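18/01/2025 - stone bench, Rorkham shop

Carried on with the filler tests for the Sturnard hearth. The slab has a crack running in from the left side and an old repair in yellowed resin that has to come out before anything else goes in. Alaric got most of it out yesterday with the small chisel and a heat gun on low. There is still some at the bottom of the crack. Leaving it until we know what the new filler does next to it.

Mixed 8 test batches of polyester with marble dust and dry pigment. Sieved the dust twice. The first three came out too pink, which I put down to the tin of umber, so I switched to the older tin and the rest were closer. Batch 6 is the best match on an offcut in daylight. Under the bench lamp it goes green. Batch 7 had too much dust and crumbled when I pared it back.

Cure time was slower than last July. The shop was cold this morning and I should have warmed the resin first. Left all of them 12 hours and they were still tacky in the corners - will try a touch more hardener on the repeat, and keep the offcuts by the heater.

Polishing: went up through the grits wet on batches 4 and 6. Both took a fair shine, 4 a bit duller than the stone around it. Tavion thinks a tin oxide finish would even that out. He has half a tub left from the Clevberg stairs.

The client says the hearth dates from 1712. Tavion doubts it, the back is sawn too evenly, but it makes no difference to the repair.

Veins are the harder part. Painting them on top looks flat. Better to rake a line in the filler while it's soft and run a second color in, then cut it all back together. Keep the edges uneven and let the darker ones fade out.

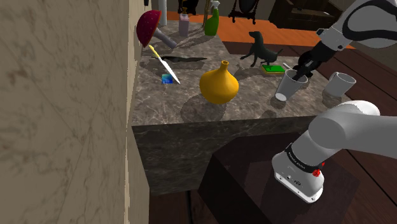 Gray-brown marble block with darker gray and cream veins, knife and other bits on top.

To do:
- repeat batch 6 with warmed resin
- practice veins on the broken offcut, two colors only
- ask Alaric where the 376 dust came from, the bag has no label
- order more wet paper

8 shares
3 comments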